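Kleine rote Trommel Teveseo mit zwei Schlägeln und Ablageschale

Artikelnummer 1063 · Startseite > Trommeln > Kleine Trommeln > Teveseo

Auf die Teveseo werde ich im Laden ständig angesprochen, also bekommt sie jetzt endlich eine ordentliche Seite! Ich hatte sie im November zum ersten Mal auf dem Tisch und wollte eigentlich nur kurz draufklopfen, und dann stand ich eine halbe Stunde da und habe Rhythmen ausprobiert (die Kundschaft war geduldig). Sie ist klein, sie ist rot und sie macht gute Laune. Rund um das weiße Fell läuft ein Kranz aus goldfarbenen Ziernägeln, dicht an dicht, und der macht für mich ganz viel vom Charme aus. 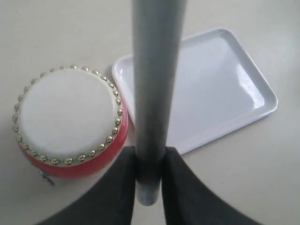

Teveseo mit weißem Fell, goldfarbenen Nägeln und rotem Korpus, daneben die weiße Schale.

Der Korpus ist glänzend lackiert, in einem warmen Rot mit einem Schuss Koralle. Auf dem Bildschirm kommt die Farbe je nach Einstellung etwas anders raus, im Zweifel schicke ich euch gern eine Lackprobe. An der Seite sitzt ein kleiner silberner Metallbeschlag. Wenn ihr die Trommel umhängen wollt, nehmt bitte das Band von Kuo aus dem Zubehör und keine Paketschnur, die scheuert euch den Lack durch. Ja, ich spreche aus Erfahrung.

Zum Klang: hell, trocken, kurz. Das ist keine Trommel, die den Raum wackeln lässt, dafür ist sie zu klein, aber sie setzt sich gegen eine Kindergruppe mit Rasseln ohne Mühe durch. In der Mitte klingt sie etwas runder, am Rand wird sie richtig knackig. Ich spiele am liebsten ungefähr zwei Fingerbreit neben der Mitte, da hat man von beidem was.

Die Schlägel sind schlank und hell, vorne abgerundet und angenehm leicht. Für kleine Hände passt das wunderbar, Erwachsene greifen sie einfach etwas weiter hinten. Wer es leiser braucht (Mietwohnung, Mittagsschlaf, Nachbarn mit Homeoffice), bestellt die Filzkappen gleich mit. Die steckt man vorne auf und hat sofort

einen viel weicheren Ton.
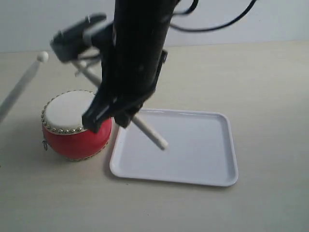
Die Filzkappen gibt es in Grau und in Natur. Sie sitzen stramm, also beim ersten Mal ein bisschen drehen beim Aufschieben, dann geht das schon. Waschen könnt ihr sie von Hand, in der Maschine laufen sie ein und passen danach höchstens noch auf einen Bleistift.

Jetzt zur Schale, nach der fragen nämlich fast so viele wie nach der Trommel selbst. Sie ist weiß, rechteckig, hat runde Ecken und einen niedrigen Rand. Ich habe sie ins Set genommen, weil mir Schlägel grundsätzlich vom Tisch rollen, und zwar immer dann, wenn ich beide Hände voll habe. In der Schale bleiben sie liegen, und die Kinder wissen nach dem Spielen auch gleich, wohin damit. Abwischen, fertig.

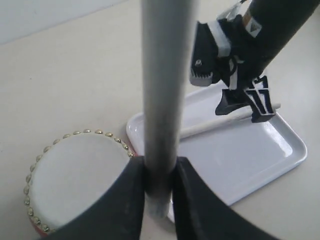
Cremefarbener Schlägel, schräg auf der Schale abgelegt.

Pflege: Fell und Korpus nur mit einem weichen, trockenen Tuch abreiben. Bitte kein Fensterputzmittel und nichts mit Alkohol! Graue Spuren auf dem Fell kommen mit der Zeit vom Spielen, die stören den Klang überhaupt nicht. Und stellt die Trommel bitte weder auf die Heizung noch im Sommer ins Auto.

Im Set enthalten:
Trommel Teveseo, rot
Schlägel, ein Paar
Ablageschale, weiß

Extra bestellbar:
Umhängeband Kuo
Filzkappen, grau oder natur
Tragetasche Nornbridge (da passt die Schale auch mit rein, ich hab's probiert)

Einzelne Schlägel bekommt ihr bei mir ebenfalls nach, falls mal einer hinterm Sofa verschwindet. Von der ersten Lieferung waren es 200 Sets, die zweite ist inzwischen im Lager und geht normalerweise am nächsten Werktag raus. Kitas und Musikschulen schreiben mir am besten direkt über das Formular, für größere Mengen rechne ich euch einen eigenen Preis aus. Rückgabe wie bei allem von Tevumora: einfach gut verpackt zurückschicken und den Lieferschein dazulegen.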